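Home | Visits | Workshop notes | Contact

Open day at Pralamton: can a machine tidy up yet?

Wednesday, July 8, 2026

I went to the Pralamton open day with one question: would any of this be useful in a kitchen or a small shop? The hall had 8 stands and I spent most of the afternoon at Nurelau's, who work with arms on plain white tables and very simple parts -- a blue block and a larger grey one. 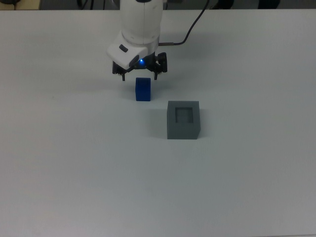 Nurelau say they have logged 1629 attempts at small jobs of this sort since April, and they count 539 of them as good enough for paying work. I liked that they gave the lower figure without being asked. Putting one part on or into another is most of what we do when we clear a sideboard or restock a shelf.

The grey block gets picked up as well as the blue one. Carrying it over something already standing on the table is the harder job, as the fingers have to keep their grip and stay clear of what is underneath.

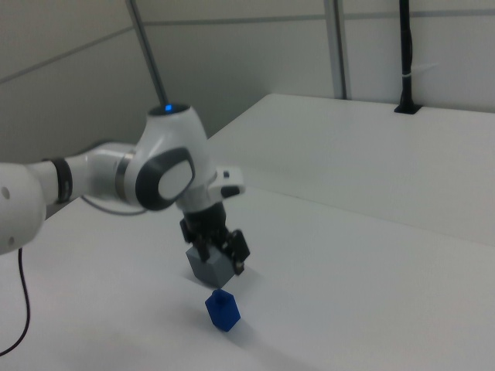 What it would mean at home

Filutau, on the next stand, sell shelf-filling equipment to shops and were blunt about houses. A shop can fix its shelf heights and its lighting. A house has 200 odd-shaped things in one cupboard, and somebody moves them every day. 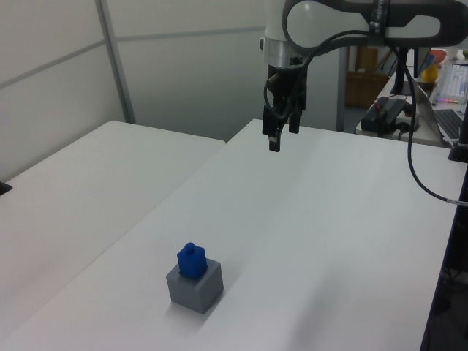
Blue block on the grey one, gripper open and empty.

For a parts counter or a packing bench I could see it paying its way in a few years. Karras had a leaflet on renting an arm by the month, but no prices in it. Laundry came up in the talk and the speaker moved on quickly.
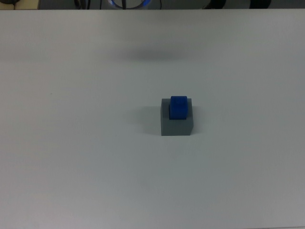

Is it worth waiting for one before replacing a dishwasher?
Buy the dishwasher. Everyone I spoke to put loading and unloading plates well behind bench work.

Parking was free and the tea ran out at three.

Last updated: July 2026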